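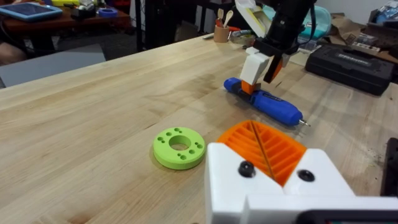 Handau Key Safe & Entry Log System for Rental Buildings

For landlords, apartment managers and small letting offices. One cabinet, all your unit keys, and a record of who took what.

Zivovora has been selling the Handau to property managers since the first version, which held 48 keys and jammed. The current one doesn't jam. Full rewrite of the latch, new door seal, bigger keypad for people with gloves on.

What you get
Steel cabinet, wall mount, gray or white
200 key hooks, numbered, with spare tags
Keypad plus fob reader
Backup battery
Wall anchors for brick and drywall (tile anchors sold seperately)
Mounting template, paper

Capacity
The log keeps the last 1000 entries, then writes over the oldest. Export to a spreadsheet whenever you like. Each entry has user code, hook number, time out, time back. If a key isn't back by the time you set, the manager gets a text. Texts need the building's wifi, the log doesn't.

User codes
Up to 432 codes. Give contractors their own and set it to run out at 5 p.m. or whenever the job ends. Showing agents can have a code that opens only the hooks for vacant units. Lost fob? Delete it from the keypad, takes a minute, no need to call us.

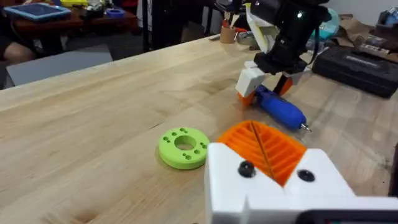 Installation
Two people for lifting, it's heavy. Needs a regular outlet within reach of the cord. Don't mount on an outside wall that gets rain, the cabinet is for indoor use only. Most offices put it behind the front desk or in the mail room. Check for pipes before you drill. Flerstead handles installs for us if you'd rather not do it yourself, book at checkout. Installers are out every Wednesday.

Will it work with my locks?
Yes, it stores keys, doesn't care what kind. Regular house keys, mailbox keys, garage fobs, those long gate keys too. Very big key rings can hit the hook underneath, so leave one empty below it.

More than one building
Link cabinets and see them all on one screen. Delali Essien manages the Masri apartments with 2 cabinets, one per lobby: "Moving day used to be me digging thru a drawer. Now I look up the unit and the light blinks over the hook."

Warranty and returns
Two years on the cabinet and lock, one on the battery. Returns within 30 days if it hasn't been mounted. Once there are screw holes in your wall we can still swap a faulty unit but no refund. Keep the carton.

Ordering
Gray ships right away. White is back in stock in February. Volume pricing for management companies, ask Hsin-yi Liao in sales and tell her how many units you have per building, she'll size it for you. Setup questions go to Kanokwan Thongdee on the support line, 8 a.m. to 6 p.m.

Spare parts: fobs (pack of 10), hook tags, battery, door seal, override keys. Override keys need proof of purchase, no exceptions. Have the serial number ready, its inside the door on the left.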